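March 2024

I rewrote our bench rules for robot work on desktop PCs. Deirdre Mac Mathúna asked for one page, so I kept the ones we break most.

1. Power supply off at the wall before the side panel comes off.
2. One person at the case during a drive task, sleeves clear of the finger pivots.
3. Connectors checked by eye before any pull on the caddy.
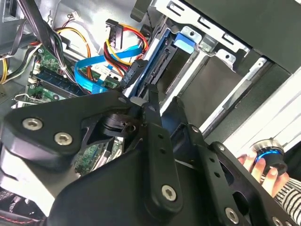

Rule 2 used to allow two people. Szu-yu Yuen argued for one and I agree with her. Speed near the case is capped at 38 mm/s, and a log entry is due every 200 cycles.

Loose CPUs go in the fixture tray, heat spreader up. An open socket bracket gets noted in the log.

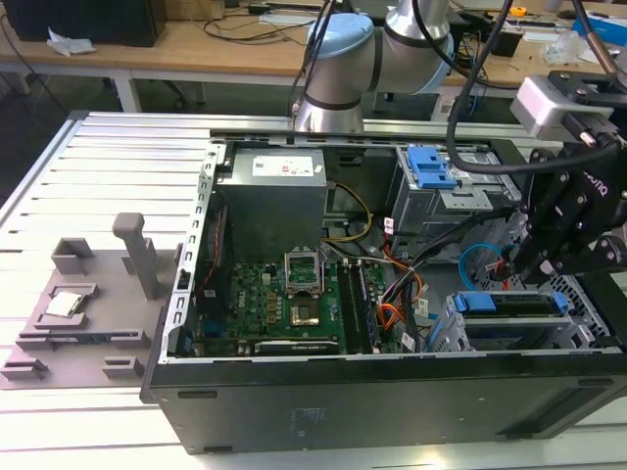

*Tower on its side, CPU in the tray, socket open.*

Rule 4, on cable slack, is still a draft.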